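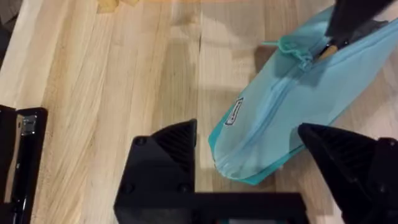 Visit report: Wiltside speech training center, open afternoon

The Wiltside center runs courses in public speaking and voice for working adults. It opened its rooms to visitors for one afternoon in April, starting at 1:30. I went on behalf of our training office, which is comparing three providers for next year.

Rooms

The building has two floors. Group courses are held upstairs in a room of about 900 square feet with carpet tile and acoustic panels on the two long walls. Reverberation was low enough that an untrained speaker could be understood from the back row without a microphone. The ventilation is audible when the fan steps up, and the instructor raised her voice each time it did.

One-to-one coaching takes place downstairs in smaller rooms. The one I sat in has a door onto the corridor that does not seal well. Conversation outside was clearly audible.

Demonstration session

Szu-yu Peng led a 30-minute session with six participants drawn from the visitors. Each gave a short talk on a work topic, then gave it again after one correction. Corrections were limited to a single item per person: sentence endings that dropped in volume, pace, where to look during a pause. Peng does not comment on content in the first round. She said participants who receive more than one correction at a time tend to apply none of them.

Talks are recorded and reviewed in Tunero, a playback program that marks pauses and shows a running words-per-minute figure. The figure lags the audio by a second or two. Export is to audio file only; the pause marks are lost.

Course format and price

The standard course, named Chaturvedi after the center's founder, is six evening sessions. The fee is $1,550 per person and includes one private coaching hour. Additional hours are billed separately. Pidier, the other course on offer, covers remote meetings and is taught entirely online. No demonstration of it was given.

Open points

Cancellation terms were not in the printed material. I asked for them at the desk and was told they would be sent by email.
Maximum group size is stated as 12 in the brochure and 10 on the wall schedule.
Parking is on the street, two-hour limit, and an evening session runs longer than that.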